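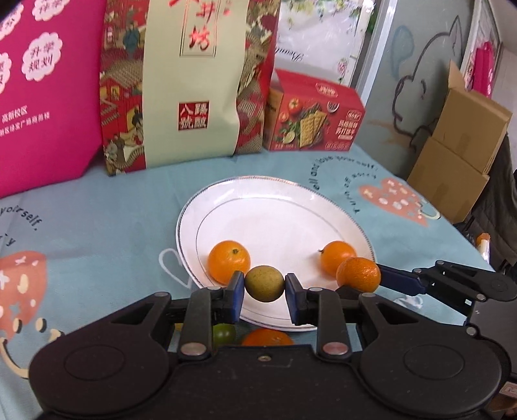 Prumen Table Set: fruit on plates

Contents

Prumen is a set of 805 short recordings of fruit being placed on and taken off a plate at a dining table. The fruit is citrus for the most part: orange mandarins and smaller green or greenish-yellow fruit. Plates are white. Several tablecloths were used, among them a light blue one printed with drawings and English lettering.

Splits

train: 805 recordings, less those listed below
val: 90
test: 174

Labels

Each recording has one line of text in labels.csv, written after viewing. Colour words follow a fixed list (orange, green, yellow-green). Fruit is named only where the annotator was sure of it; otherwise the label is "small round fruit". Limes and unripe lemons were often confused in the first pass, and 201 labels were changed to the general term in May.

Known issues

Patterned cloths make plate edges harder to outline. Printed words on the cloth are not transcribed.
Fruit hidden behind other items is labelled only if part of it shows.
Plate rims with a silver line are marked at the outer edge. The inner ring is ignored.

Maintainer

Wajid Butt. Corrections should quote the recording number and the label line.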